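About us

Grakix is a small company which collects examples of household work for learning systems. Our customers build robot arms, and they need to show these arms how a person does an ordinary thing: to take a cup from a shelf, to fold a towel, to put a spoon where it belongs. We do these tasks by hand, in real homes, and we deliver the recordings together with good notes.

The company was started by Ikechukwu Ekwueme and Ifeoma Tamuno. Ikechukwu had worked before with packing machines, and Ifeoma was teaching mathematics to adults in the evening. They rented a flat above a shop and began with one task, the putting away of spoons. The first recordings were not good. The light was changing too much and the hand was moving too fast. They kept a few of them, and new colleagues still watch these on their first morning.

How we work

Each of our collectors uses a hand-held gripper. It has two fingers like the robot will have, so the person cannot use tricks which are possible only for a human hand. A camera on the gripper sees what the fingers meet. The collector makes the task from start to end, puts the things in another order, and makes it again.

We work much in kitchens. A kitchen has many objects which are thin, shiny or transparent, and these are the ones our customers ask for most. Chopsticks belong to the thin ones. They roll, they lie close to each other, and a small error in the height of the fingers is enough to miss them.
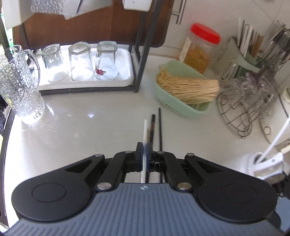

Ifeoma Tamuno would add that a slow example is worth more than a clever one. If the collector hurries, she says, the system learns the hurry also, and then it must be taught again from the beginning. She asks everybody to stop for one breath before the fingers close.

For this reason we do not pay by the number of recordings. Our collectors are paid by the hour, and they have a break whenever the wrist is tired. A standard order is 300 examples of one task. For a larger order we deliver up to 3000, and we divide these between several homes, so that the system does not learn only one worktop and one lamp.

What we keep and what we remove

After each session a second person looks through all the recordings. This person was not in the room, and so can judge with fresh eyes. Recordings with a fault are marked but they are not deleted. A dropped object can be a useful example if it is clearly named as such. We write down the kind of fault in simple words: missed, slipped, touched something else, stopped too early.

We remove faces, letters, family photographs and any voice of a person who did not agree to be recorded. The families who lend us their kitchens can see the material before it leaves our office, and they can say no to any part of it. We also ask them not to tidy up for us. An ordinary worktop, with the jar and the kettle and the noodles for dinner, teaches more than an empty one.

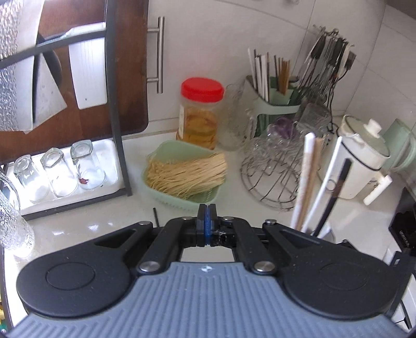 Chopsticks task: the fingers closed, with nothing held between them.

Our tools

The notes are written in Skido, a program we made ourselves because we could not find one that was simple enough. It shows the recording on the left side and a short form on the right side. Skido is also used by two of our customers, and we are glad to receive their complaints, which have made it better.

The training of new collectors is called Sakier. It takes 3 days. On the first day the person only watches and writes notes, on the second day works with large objects such as bowls and boxes, and on the third day with thin ones. Before the first real session each new collector makes 150 practice examples, and Ikechukwu looks at them personally.

Where to find us

Our office is in the Ogunleye building, second floor, the door beside the stairs. The workshop, where the grippers are repaired and cleaned, is on the ground floor at the back. Visitors are welcome in the afternoon, but please write to us first, as we are often out in somebody's kitchen.

We look for new collectors every December. Experience with robots is not necessary. You should have a calm hand, and you should like to write clear notes. If you want to lend us your kitchen, please use the same contact form and tell us on which floor you live, because the equipment cases are heavy.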